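Zullon abre en mayo las inscripciones de su programa de lectura en voz alta para barrios y pueblos

Flermont, 2019-04-26

La asociación cultural Zullon pone en marcha una nueva edición de Nouri, su programa de lectura en voz alta, que este año llega por primera vez a todos los distritos de Flermont y también a la vecina localidad de Mernance. Las inscripciones se abren en mayo, son gratuitas y están pensadas para cualquier persona mayor de 16 años que disfrute con un libro en las manos, haya leído antes en público o no.

La edición pasada reunió a 727 participantes entre lectores y oyentes, la cifra más alta desde que comenzó el programa. Hubo sesiones de cuentos, de poesía, de cartas antiguas y hasta una tarde entera dedicada a recetas de cocina, que acabó – como era de esperar – con varias fuentes de rosquillas sobre la mesa y una lista de espera para repetir.

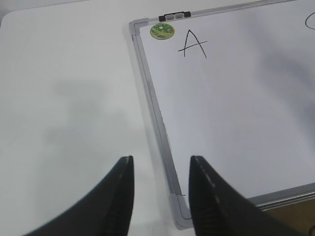
El formato se mantiene: grupos pequeños, encuentros de hora y media y textos elegidos entre todos. La gran novedad es que los grupos pasan a ser 40, repartidos entre bibliotecas, centros de mayores, asociaciones de vecinos y dos librerías que ceden su sala al cerrar. Once de ellos se reunirán en Mernance, donde hasta ahora había que coger el autobús para asistir a una sesión. ¡Teníamos muchas ganas de dar este paso!

Cada grupo contará con una persona que coordina los turnos y ayuda con la respiración, el ritmo y el volumen de la voz. No se trata de un curso de interpretación ni habrá pruebas de acceso. Quien prefiera escuchar las primeras semanas puede hacerlo con toda tranquilidad, y quien se anime el primer día a leer tres páginas seguidas será igual de bien recibido.

El fondo de préstamo de Nouri alcanza ya los 345 títulos, con una sección nueva de letra grande y otra de textos breves en varias lenguas. Los libros pueden llevarse a casa entre sesión y sesión, y cada grupo tiene derecho a proponer una compra por trimestre. Las propuestas del año pasado nos descubrieron autores estupendos, sobre todo de relato corto y de teatro radiofónico.

Zullon ha preparado además un cuaderno de acompañamiento con ejercicios sencillos para calentar la voz, consejos para marcar las pausas y páginas en blanco para apuntar palabras que apetezca guardar. Se entregará en papel a todas las personas inscritas.

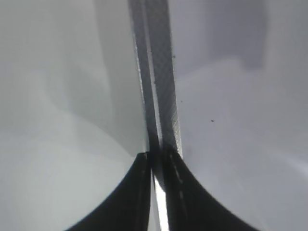

Maite, del grupo de poesía, cuenta que llegó con la idea de quedarse callada en la última fila y que al mes estaba leyendo un soneto de pie. Lo que más le gusta, dice, es oír el mismo poema en dos voces distintas y comprobar que parece otro.

Las solicitudes pueden presentarse en la sede de Zullon en Flermont o en el mostrador de cualquiera de las bibliotecas colaboradoras, indicando el horario preferido (mañana o tarde) y si se necesita letra grande o asiento cerca de quien lee. Las plazas se asignan por orden de llegada.

Los centros y librerías que deseen acoger un grupo la próxima temporada pueden dejar sus datos en los mismos puntos.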